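Zerkside Forums > Home and Workspace > Desks, shelves and storage

Keeping unopened kits on the desk - does anyone make it work?

stemcutter
Posted 2022-07-27
I moved into a smaller place in April and my desk is now the only flat surface in the bedroom. It's a metal frame desk with an arched bar over the back, pushed up against a white wall. I do my computer work on it and I'd like to build on it too, but the back half keeps filling up with boxes. Kits I haven't started, packaging from things I bought and already use, a bottle or two, cables. I'm looking for ideas that don't involve drilling. The lease says no holes.

pallet_nine
Under the bed. Flat plastic bins with lids. That's where every unopened kit in my house goes and the desk stays clear.

stemcutter
Bed is on a solid base, there's no under. Should have said that.

gravelroad59
What size is the desk? If it's the 59 inch one with the bar over the back, I have the same frame. You can hang a rail from that bar with hook and loop straps, no drilling. I keep headphones and a light on mine. It won't hold kits though, don't try it. Cardboard boxes are light but they're deep and they tip forward.

stemcutter
Mine is smaller than that but it looks like the same style. I'll look at straps for the cables at least.

mintcondish
I'm going to disagree with the bins. Kit boxes get crushed corners in bins, especially if you stack them flat with anything heavy on top. If you care about the box art at all, stand them up. Mine lean against the wall at the left end of the desk with the biggest one in front. I like looking at them and it reminds me to build the things.

pallet_nine
It's a box. You open it and then it goes in the recycling.

mintcondish
Yours do. Some of us keep them, and if you ever sell a kit unbuilt the buyer is going to ask for pictures of the corners.

quietlathe
I have the same problem and my desk is further gone than yours by the sound of it. Light wood top, dark gray frame, white wall behind. I had been telling myself it was fine because everything was more or less along the back. Then I went through it and sorted what was there into things I use, things I will use, and packaging.

The kits are in the second group. One is an armored robot model in blue and white, in a dark blue box, and the other is a building set with a tree character in a green box. They lean on the wall at the left end and I don't mind them there. It's everything to the right of them that bothers me.

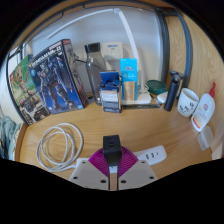 The little blue and white carton has no reason to be standing there with its flaps up. Same for the clear bottle with the black cap, which is empty, and I kept it because it's a nice bottle. The gold one is still in its light blue box, so that can go in a drawer as it is. If I dealt with those and hung up whatever cloth is hanging off the end of the desk, I'd get back the whole middle without moving a single kit.

So my advice is to leave the kits alone for now and start with the packaging. I suspect most people who think they have a kit problem have a packaging problem.

stemcutter
That's pretty close to mine, down to the wall. I have an empty bottle too. I don't know why I keep it.

gravelroad59
Get the power strip off the desktop while you're at it. It takes up more room than people think and every cable ends up crossing the place where you want to put a cutting mat. I strapped mine to the leg of the frame.

pallet_nine
Strapping a power strip to a metal leg, is that safe?

gravelroad59
It's a plastic strip with a grounded plug, held on with two straps, and nothing is pinched. Been like that two years. Check that the cord reaches the outlet without being pulled tight.

quietlathe
I'd want it higher than the leg. We vacuum under there and I'd knock it every time. I might try the back edge, but my outlet is on the wrong side so I haven't decided.

dervishi_desk
Joining in on the lean versus flat question. I have 92 kits and I've done it both ways. Standing upright is fine for boxes with a tight lid. The ones with a loose lid will open at the bottom if they lean for a long time, and then the runners slide down and bend. I put a wide rubber band around those. Not a tight one, it will dent the edge.

mintcondish
Painter's tape on the lid does the same job and comes off clean.

dervishi_desk
It came off clean for me on glossy boxes. On a matte one it took some of the print with it. I stopped using it after that.

mintcondish
Fair. Mine are all glossy.

pallet_nine
92 kits and we're talking about where to put two.

dervishi_desk
I have a closet. They don't.

cumness_hill
Does sun hit that wall? Nobody has brought that up. I had a row of boxes leaning across from a south window and the blues went first. The side that faced the wall still looks new and the front looks like it's been through the wash. If there's direct light, turn them around or put them somewhere else.

stemcutter
Window is on the same wall as the desk, so the light goes past them. I think I'm okay there.

stemcutter
Update. I did the packaging first like quietlathe said. Broke down all the cartons, put the bottle in the kitchen, and put anything still boxed that wasn't a kit in the dresser. Kits are standing up at the left end and I have room for an A3 mat with the keyboard pushed back. Power strip is still on top. I ordered straps, so I'll see if the cord reaches.

gravelroad59
Measure before you strap it. Mine was short by 2 inches on the first leg I picked and I had to redo it on the other side.

quietlathe
Good to hear. My carton is gone. I still have the bottle - I'm thinking about it.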